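Automation at Work, Unit 6: the people at the Givesley depot
Handout for 29th May

Okay, so last time we did warehouses, and a bunch of you asked me what happens when the robot leaves the building. Good question! Skalum runs a wheeled delivery robot out of its Givesley depot, and I spent a good while there talking to the folks who used to do those rounds on foot.

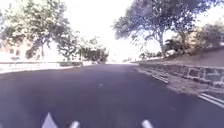 What surprised me most was how little they talked about losing work. They talked about sitting down. A walker who used to know every dog on the route now watches a screen, answers alerts and writes up stops. Of about 2,000 runs in November, 1,940 needed no help, and the rest landed on whoever was at the desk (pay attention to that, it's your homework). Long quiet stretches, then a sudden call. It's tiring in a way the old job wasn't, and the pay grade hasn't caught up.

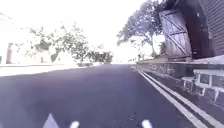

Route knowledge is the other big thing, and I think Skalum undersold it. The walkers carried all of it in their heads. Take the stretch with the big wooden gate up above the retaining wall. A former walker will tell you who uses a gate like that and when, and a map just won't! The depot now pays two of them to annotate routes, and they love it.

For next time: read the Chareonsuk chapter on monitoring work, then write me 100 words on who should take the alerts and what that job ought to be called. We'll compare with the Skornville bus garage.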